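Periodic Inspection Checklist – Interior Panel Joints and Trim Strips
Site: Jolum Building, Room 16
Date of inspection: 2019-03-26
Inspector: Rhonda Lachance
Reviewed by: Mervin Gosselin
Work order: 1617

Codes: S = satisfactory, M = monitor, R = repair required, N/A = not applicable

1. Access and lighting
1.1 Area clear of stored items before inspection: S
1.2 Lighting adequate for close viewing: S
Comment: Glare was strong at some angles. Joints should be viewed from both sides before a rating is entered.

2. Strip material
2.1 Surface pattern legible: S
2.2 Edges free of fraying or ragged areas: M
2.3 Fold or seam line continuous: S
Comment: Fine diamond crosshatch, clearest where the background is bright. The right margin is dark and speckled and should be checked again by touch at the next visit. 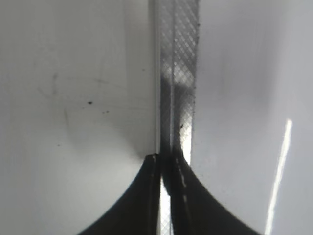

Does a rating of M require the room to be closed?
The room remains in use. An M item is entered in the log and inspected again within 30 days; only an R item at a doorway or on a walking route calls for closure.

3. Panel joints
3.1 Panels level with each other on both sides of the strip: S
3.2 No sharp or lifted edges: S
3.3 Fasteners secure: N/A
Comment: Item 3.1 was rated M in February. Tyson Cormier refitted the long joint afterward and the straightedge now sits flat. The metallic strip keeps a narrow lengthwise seam, and the panels on either side differ in shade, grey-beige on one side and bluish-grey on the other. Difference in shade is not a defect under this checklist.

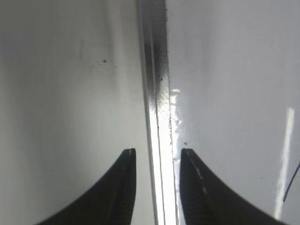
The joint should be measured again at the next periodic visit, using the same three points. Readings are to be entered on the Warnex form – not in the margin of this sheet, as was done last time.

4. Cleaning
4.1 Joint free of grit: M
4.2 Cleaner approved for glossy surfaces: S
Comment: Abrasive pads are not to be used on panels or trim.

5. Follow-up
Items 2.2 and 4.1 assigned to Emrys Parri. Replacement strip, if needed, to be ordered through Lehtinen in the 2000 mm length.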